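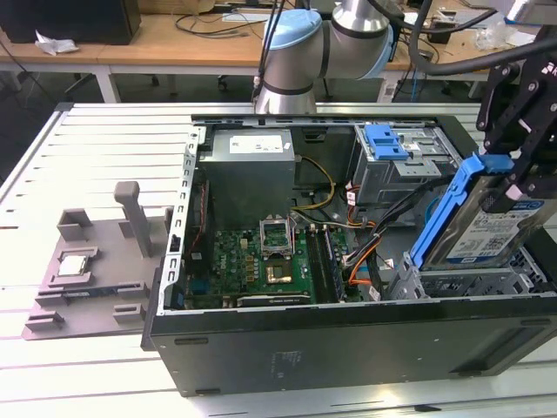
Desktop computer, side panel removed

Front desk and stock assistant (part-time)
Grokalero, Zandalberg

Grokalero sells used computers and spare parts to private persons, schools and small offices. We are looking for a friendly and exact person for our front desk. The work starts in January. The contract is for one year and we hope to make it longer.

Your tasks
Receive customers and answer the telephone
Write the offers and send the bills
Keep the stock list correct (almost 900 items at this moment)
Prepare the parcels for Ditora, our delivery company
Order paper, tape and coffee

The position is 50 percent, in the mornings, from 8:30 to 12:30. The pay is 1,218 euros per month before tax. Travel with the city bus is paid by us. Two weeks in August the shop is closed and everybody takes vacation at the same time, so please consider this before you apply. 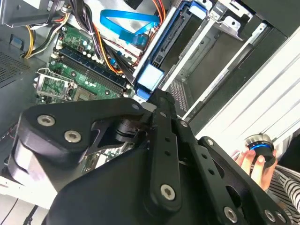
Do I need to know how to repair computers?
Technical knowledge is not necessary for this position. You will learn the names of the parts in the first month, and for the repair questions you pass the customer to the workshop.

What we expect
You speak and write English well, and a second language is welcome. You have worked with customers before, in a shop, a hotel or a similar place. You can use a spreadsheet without help. You can lift a box of normal weight. You stay polite also when the customer is already angry on the telephone.
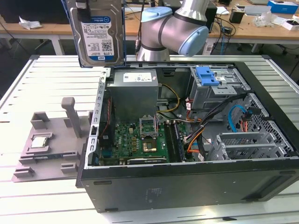

One colleague at the desk told us that the first weeks were hard mostly for the stock list, and that she would advise a new person to write down every change immediately and not in the evening. After that, she said, the mornings go quickly.

How to apply
Please send a short letter and your résumé by mail or bring them to the shop, Fülöp Street entrance, second door. A photo is not needed. We answer every letter within two weeks. The interview takes one hour, and after it you can spend a paid trial morning with us.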